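Rakgate Blog / Planning / Interviews

Paying for the sidewalk before you buy the robot

20/12/2019

The fleet planner at Clivow has a budget line called "Sidewalk, imaginary." Finance has asked twice for a better name. "I told them it's the cheapest real estate in the city," she says.

Clivow wants delivery robots on the street by next winter and has yet to order one. What it has bought is simulator time from Nodeck, 300 hours of it, so a virtual robot can trundle past virtual buildings while the purchasing people argue over wheels.

She started with the covered walkways. Dark storefront glass gives back the street opposite, and a robot's sensors may take a reflection at its word. "I had a quote for the fancier sensor package, 2964 dollars a unit. I'd like to know if we need it before I sign, which I'm told is unusual."
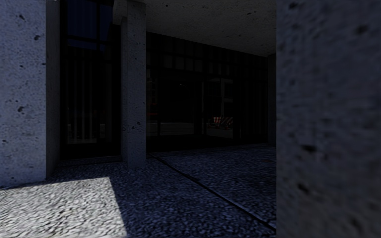

What goes in the first order

The plan is 10 robots, with two held back as spares. She wanted three spares. The compromise was no spares and a strongly worded memo, and then somebody priced a tow.

Symonenko, the other bidder, offered a discount for signing before January. "Everyone's discount ends in January," she says. "I've never met one that ended in May."

Open plazas get their own page in the spreadsheet. Paving joints go under wheels and suspension, pillar shadows go under cameras, and subway entrances go under insurance. "A railing is fine. It's the side without the railing I'm budgeting for."

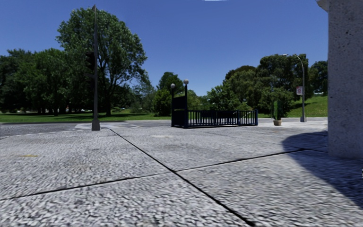
Simulated plaza with a subway-style entrance, past the traffic signal pole.

Her advice to other buyers is to fund the testing first and keep it on a separate line — otherwise it gets eaten by paint. Clivow's robots already have an approved color. It's teal. She voted for gray.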